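로봇과 함께 일할 때 지키는 약속
어린이를 위한 로봇 안전 길잡이
펴낸 곳: 자르누라(Zarnura) 어린이과학관 교육실

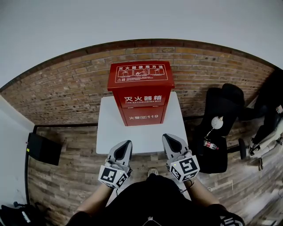

1. 로봇에게도 규칙이 필요할까요?

학교에는 여러 가지 규칙이 있습니다. 복도에서는 뛰지 않고, 과학실에서는 선생님의 허락 없이 약품을 만지지 않습니다. 가위를 친구에게 건넬 때에는 날을 잡고 손잡이 쪽을 내밉니다. 이런 규칙은 누군가 다친 뒤에 만들어진 것도 있고, 다칠 수 있겠다고 미리 생각하여 만든 것도 있습니다.

로봇을 만들고 쓰는 곳에도 규칙이 있습니다. 로봇은 힘이 세고, 같은 동작을 지치지 않고 되풀이합니다. 그런데 로봇은 사람처럼 눈치를 보지 못합니다. 앞에 있는 것이 상자인지 어린이의 손인지 알아차리려면 알맞은 감지 장치와 프로그램이 있어야 하고, 그런 장치가 있어도 틀릴 때가 있습니다. 그래서 사람들은 로봇을 켜기 전에 먼저 약속을 정합니다.

이 길잡이는 초등학교 3학년부터 6학년까지의 어린이가 읽도록 썼습니다. 어려운 낱말은 본문에서 풀이하였고, 마지막 부분에 다시 모아 두었습니다.

2. 표준이란 무엇일까요?

표준은 여러 사람이 함께 쓰기로 정한 기준입니다. 종이의 크기를 생각해 봅시다. 어느 문구점에서 산 A4 용지라도 학교 프린터에 잘 들어갑니다. 종이를 만드는 회사와 프린터를 만드는 회사가 같은 기준을 따르기 때문입니다.

로봇에도 표준이 있습니다. 로봇을 멈추는 단추는 어떤 모양이어야 하는지, 위험을 알리는 표시는 어떻게 그려야 하는지, 로봇 곁에서 사람이 일하려면 무엇을 확인해야 하는지를 적어 둔 문서입니다. 여러 나라의 전문가가 모여 내용을 의논하고, 기술이 달라지면 고쳐 씁니다.

법, 표준, 작업장 규칙은 조금씩 다릅니다.

법: 나라에서 정하며 모두가 지켜야 합니다.
표준: 전문가들이 모여 정한 기준입니다. 법에서 어떤 표준을 따르라고 정하는 경우도 있습니다.
작업장 규칙: 공장이나 연구실에서 그곳의 형편에 맞게 정한 약속입니다.

세 가지 가운데 어린이가 가장 자주 만나는 것은 작업장 규칙입니다. 과학관 체험실의 벽에 붙은 안내문도 작업장 규칙의 하나입니다.

3. 사람이 먼저 손동작을 보여 줍니다

로봇에게 물건 잡는 법을 가르치는 방법은 여러 가지입니다. 그중 하나는 사람이 손에 집게를 들고 직접 움직이는 것입니다. 로봇의 손처럼 생긴 이 집게를 그리퍼라고 부릅니다. 그리퍼의 움직임을 기록해 두면, 나중에 로봇이 그 기록을 보고 배울 수 있습니다.

이 길잡이의 첫머리 사진에서는 한 사람이 양손에 그리퍼를 하나씩 들고 있습니다. 그리퍼에는 흰색 정육면체가 달려 있고, 그 겉면에 검은색과 흰색으로 된 네모난 무늬가 있습니다. 이런 무늬를 표식이라고 합니다. 표식은 카메라가 물체의 위치와 방향을 알아내는 데 쓰입니다. 표식을 쓰는 작업에서는 무늬를 손으로 가리거나 그 위에 스티커를 붙이지 않아야 합니다. 무늬가 더러워지거나 구겨져도 카메라가 잘못 읽을 수 있습니다.

사람이 그리퍼를 들고 일할 때에도 규칙을 따릅니다. 자르누라 교육실에서는 다음과 같이 정하였습니다.

가. 시작하기 전에 나사가 풀린 곳이 없는지 살펴봅니다.
나. 길게 늘어지는 끈이나 목걸이는 풀어 둡니다.
다. 그리퍼의 손가락 사이에 자기 손가락을 넣지 않습니다.
라. 그리퍼의 뾰족한 끝을 사람 쪽으로 향하지 않습니다.
마. 팔이 아프거나 눈이 피로하면 곧바로 말하고 쉽니다.

'마'는 특히 중요합니다. 피곤한 사람은 실수를 하기 쉽습니다. 쉬겠다고 말하는 것도 안전을 지키는 행동입니다.

4. 붉은색 상자에 담긴 약속

사진의 흰 탁자 위에는 붉은색 소화기 상자가 서 있습니다. 앞면에는 한자로 '灭火器箱', 그 아래에 영어로 'FIRE EXTINGUISHER BOX'라고 적혀 있습니다. 둘 다 소화기 상자라는 뜻입니다. 더 아래쪽에는 '火警 119'라는 글씨가 있습니다. 화재를 신고하는 전화번호입니다. 우리나라에서도 불이 나면 119에 신고합니다.

뚜껑에는 소화기 사용법을 나타낸 작은 그림이 세 개 있습니다. 글자를 읽지 못하는 사람도 그림을 보면 무엇을 해야 하는지 짐작할 수 있습니다. 안전을 알리는 물건에 그림과 굵은 글씨를 함께 쓰는 까닭이 여기에 있습니다. 로봇에 붙이는 안전 표지도 같은 생각으로 만듭니다. 손이 끼일 수 있는 곳에는 손 그림을, 전기가 흐르는 곳에는 번개 모양을 그려 넣습니다.

소화기와 같은 안전 용품을 두는 곳에서는 다음을 지킵니다.

소화기 앞에 물건을 쌓지 않습니다.
연습에 쓰는 용품과 실제로 불을 끌 때 쓰는 용품을 구별하여 적어 둡니다.
로봇 연습을 하려고 건물에 갖추어 둔 소화기를 옮기지 않습니다.
장난으로 소화기의 안전핀을 뽑지 않습니다.

5. 작업할 자리를 정돈하는 방법

로봇 작업은 대부분 자리를 정하는 일로 시작합니다. 탁자 위에는 그 작업에 필요한 물건만 놓습니다. 다른 물건이 섞여 있으면 로봇이 엉뚱한 것을 집거나 건드려 떨어뜨릴 수 있습니다.

음료수는 뚜껑을 닫아 장비에서 떨어진 곳에 둡니다. 가방은 사람이 지나다니는 길에 놓지 않습니다. 전선은 바닥에 붙이거나 덮개로 덮어 발에 걸리지 않게 합니다. 바퀴가 달린 의자는 로봇이 팔을 뻗는 범위 밖으로 옮깁니다.

로봇의 팔이 닿을 수 있는 공간을 작업 영역이라고 합니다. 움직이는 로봇의 작업 영역은 바닥에 선을 그어 표시하는 일이 많습니다. 울타리를 세우거나, 사람이 들어오면 로봇을 멈추게 하는 감지 장치를 다는 곳도 있습니다. 선이 보이면 선 밖에서 기다립니다. 공이나 연필이 선 안으로 굴러 들어가도 직접 주우러 가지 말고 어른에게 알려야 합니다.

6. 멈춤 단추 이야기

로봇에는 비상 정지 단추가 있습니다. 대개 붉은색의 둥근 버섯 모양이며 바탕은 노란색입니다. 급한 때에 손바닥으로 눌러도 잘 눌리도록 크게 만듭니다.

플루탈턴(Plutalton) 체험 공방에서는 로봇을 켤 때마다 어른 2명이 자리를 지킵니다. 한 명은 로봇을 다루고, 다른 한 명은 멈춤 단추 곁에서 지켜봅니다. 지켜보는 사람은 그동안 휴대 전화를 보지 않으며 다른 일을 맡지 않습니다.

멈춤 단추를 누른 뒤에는 왜 눌렀는지 확인해야 합니다. 까닭을 모르는 채 로봇을 다시 켜서는 안 됩니다. 단추를 누른 사람을 꾸짖는 일도 없어야 합니다. 꾸중이 두려우면 다음번에 망설이게 됩니다.

7. 기록에도 예절이 있습니다

로봇이 배우려면 많은 기록이 필요합니다. 물건을 잡는 동작 하나를 가르치려고 1,000번 넘게 되풀이하기도 합니다. 페른(Pärn) 연습실의 지난 4월 기록장에는 상자 다루기 연습이 396번 적혀 있습니다. 그 가운데 117번은 표식이 가려졌거나 동작이 중간에 끊겨 '다시 하기'로 나누어 두었습니다. 잘되지 않은 연습도 지우지 않고 따로 보관하면 무엇을 고쳐야 할지 찾을 수 있습니다.

카메라로 기록할 때에는 사람에 관한 약속도 지켜야 합니다.

촬영을 시작하기 전에 그 방에 있는 모든 사람에게 알립니다.
찍히고 싶지 않은 사람은 그렇게 말할 수 있으며, 까닭을 설명하지 않아도 됩니다.
이름표, 주소, 전화번호처럼 개인을 알 수 있는 정보는 미리 치우거나 가립니다.
어린이를 찍을 때에는 어린이와 보호자 모두에게 허락을 받습니다.
기록을 언제까지 보관하고 누가 볼 수 있는지 정하여 적어 둡니다.

한 번 허락했더라도 마음이 바뀌면 다시 말할 수 있습니다. 이때 기록을 맡은 사람은 그 말을 듣고 정해진 순서에 따라 처리하여야 합니다.

8. 체험실에서 어린이가 지킬 일

플레브비(Flevby) 로봇 교실에 참가하는 어린이는 다음 순서를 따릅니다.

첫째, 긴 머리는 묶고 소매의 끈은 안으로 넣습니다.
둘째, 안내 선생님의 설명이 끝날 때까지 장비를 만지지 않습니다.
셋째, 멈춤 단추가 어디에 있는지 손으로 가리켜 확인합니다.
넷째, 비상구와 소화기의 위치를 확인합니다.
다섯째, "시작합니다"라는 말을 들은 뒤에 움직입니다.
여섯째, 이상한 소리나 냄새가 나면 큰 소리로 "멈춰요"라고 말합니다.
일곱째, 체험이 끝나면 장비를 제자리에 놓고 손을 씻습니다.

'멈춰요'는 누구나 말할 수 있습니다. 나이가 가장 어린 참가자가 말하더라도 모두 동작을 멈춥니다.

9. 집이나 교실에서 해 볼 활동

종이와 색연필을 준비합니다. 집이나 교실에서 안전 표지를 하나 찾아 그대로 그려 봅니다. 표지의 색, 모양, 그림을 살펴보고 각각 무엇을 알리려는 것인지 가족이나 친구와 이야기합니다. 그다음 로봇 청소기가 있는 방에 붙일 표지를 새로 만들어 봅니다. 글자를 쓰지 않고 그림만으로 뜻을 전할 수 있는지 다른 사람에게 보여 주고 물어봅니다. 표지를 찾으러 다닐 때에는 전기 상자나 소화기함을 열지 않습니다.

10. 낱말 풀이

감지 장치: 빛, 소리, 거리, 닿는 힘 따위를 알아내는 장치.
그리퍼: 물건을 잡는 데 쓰는, 로봇의 손에 해당하는 집게.
비상 정지: 위험할 때 기계의 움직임을 급히 멈추는 일.
작업 영역: 로봇의 팔이나 몸이 닿을 수 있는 공간.
표식: 카메라가 위치와 방향을 알아보도록 붙인 무늬.
표준: 여러 사람이 함께 쓰기로 정한 기준.

보호자와 선생님께

이 길잡이는 수업과 가정 학습에 사용하실 수 있습니다. 본문에 실린 규칙은 체험 활동을 위한 것이며, 산업 현장의 안전 교육을 대신하지 않습니다. 로봇 장비를 다루는 활동에는 반드시 어른이 함께하여 주시기 바랍니다. 단체 체험을 신청하신 학교에는 8번 항목을 한 장으로 옮긴 안내문을 함께 보내 드립니다.

2019년 10월 31일
자르누라 어린이과학관 교육실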